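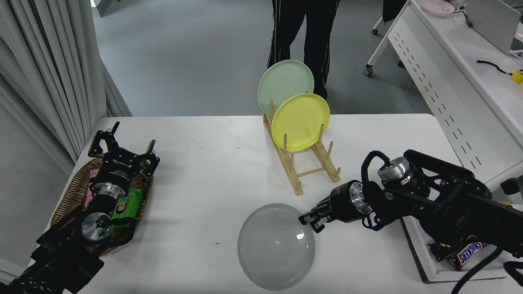 Two-arm cell, dish rack task. Right gripper at the rim of the glass bowl, rack with two plates behind it.

Forum > Cell safety and standards > Working rules for bench-top dual arm cells

mernov_bench
Posted 15 Apr 2019

I am rewriting our house rules for bench cells and would like comments before they go on the wall. Current draft:

1. With drives enabled, all persons stand outside the marked line. The line is 500 mm beyond the furthest reach of either arm.
2. The enabling switch is held by the person nearest the stop button.
3. Tool speed is limited to 126 mm/s for any task involving glass or ceramics.
4. Items not used in the current task are removed from the table.
5. Cables are dressed so that no loop can pass between two links.

Rule 4 is the one the operators complain about. Their tasks change often and they want the baskets and trays left in place.

Noltel_Rik
Rule 1 first. Is the person in black track pants behind the table inside your line or outside it? I can't judge the distance from the photo. If the drives were on and he or she was within reach, the rule is already not being followed.

mernov_bench
Drives were off. The line on that side is behind the table, and under the draft a person may cross it only with the drives disabled and the switch handed over.

Noltel_Rik
Then write that down. "Handed over" does not appear in your draft. Ours reads: "No person crosses the line until the holder of the switch has said 'off' and has been answered." It takes two seconds.

h_teshome
I don't agree that 500 mm is a rule. It is a number. A separation distance has to come from the stopping time of the arm with its real payload, plus the approach speed of a person, plus an allowance for reach over the table. Measure the stopping distance at full extension, with the heaviest object you handle, and repeat it after any change of gripper. We did 20 stops per arm and used the worst result. The mean is of no interest.

Also, rule 3 limits the tool only. The elbow can move faster than the tool in some postures, and the elbow is what swings out towards a person behind the table.

ornodby4
Agree on the elbow. Disagree on the 20 stops for a cell of this size. If the arm is force limited and the limit has been checked with a gauge, the contact case is covered and the distance matters less.

h_teshome
The contact case is covered for the arm. It is not covered for a broken bowl. A force limit that is acceptable on a forearm says nothing about what happens when the fingers close on a glass rim and it chips. You need to assess the workpiece as part of the tool.

ornodby4
Fair point on the glass. I would then split rule 3: one limit with a held object, a lower one within a hand's width of any rim. Grip force needs its own line, as speed does not control it.

MamoCells
On rule 4 I side with the operators. In your photo there is a basket at the left edge with snack packets in it and a tray on the right with a Snickers on it. If the planner knows where they are, they are fixtures. If it doesn't, they are obstacles. The rule should say "every item on the table is either in the cell model or removed". Fix the basket down and it stays.

Noltel_Rik
A basket can be modelled. Its contents shift each time someone picks from it. I would model it as a closed box up to the highest packet plus a margin.

mernov_bench
Will do it that way. On rule 5, the right arm has one cable looped over the top and another hanging down by the corner. Does anyone have a figure for permitted slack?

h_teshome
No figure. Run both arms through the full joint range at low speed, watch the loop, and clip it where it comes near a joint. Record the clip positions. Our form for this is sheet 3103 and I can send a blank copy. Signed by whoever did the run, not by the supervisor.

Hamdia Teshome

mernov_bench
Please do. Revised draft in July, after the stop tests.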